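Pay for the fingers, not the arm

Opinion, by Menaka Sarkar
Monday, February 3, 2020

Grikmont sells its garment-handling kit in two parts. The arm mount, controller and wrist camera come to 1796 euros. The padded finger set, listed as the Fevix option, adds another 700. Most of the buyers I have spoken to want to know whether they can skip the second item. My view is that they should skip the first if they have any mount at all, and spend the money on the fingers.

The argument for the plain kit is easily stated. Its hard jaws hold to a repeatable position and cost little to replace. For boxes, bottles and moulded parts I would buy them without a second thought. Knitwear is a different load. A ribbed sock has no fixed width, it folds under its own weight, and the point at which it is held decides where the rest of it ends up. A jaw that closes to the same gap every time will pinch one layer on one attempt and four on the next.

Vendors like to show cloth handling with a flat tea towel on a white table. I would ask any of them for a session with dark ribbed knit, where one fold looks much like another and the toe end may be the only part with a clear outline. The wrist view makes the difficulty plain enough. 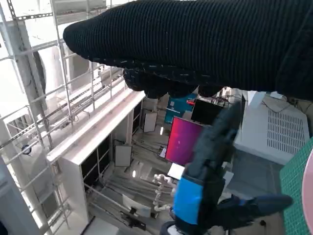 What the software does not fix

The supplied grasp planner, licensed from Vemton, looks for edges. On a bunched garment it finds too many of them. Marina Economou, who wrote our acceptance procedure, argues that this is a software fault and that a better planner would make the plain jaws good enough. I disagree. A planner chooses a point; the finger still has to cope when the cloth at that point is thicker than expected. Compliance at the contact is cheap, and it works at the moment the error occurs.

Her stronger objection is wear. Grikmont rates the pads for 800 hours and sells them only in sets of 3, so a two-finger gripper always leaves an odd one in the drawer. That is poor packaging and the firm should change it. It still comes to less than the labour of clearing dropped items from a sorting line.

I have two further complaints. The manual gives closing force at the motor, with no figure at the fingertip, and the mounting screws cannot be reached with the camera fitted. Neither would stop me placing an order. The price of the controller might, and Politis will quote for one separately if asked.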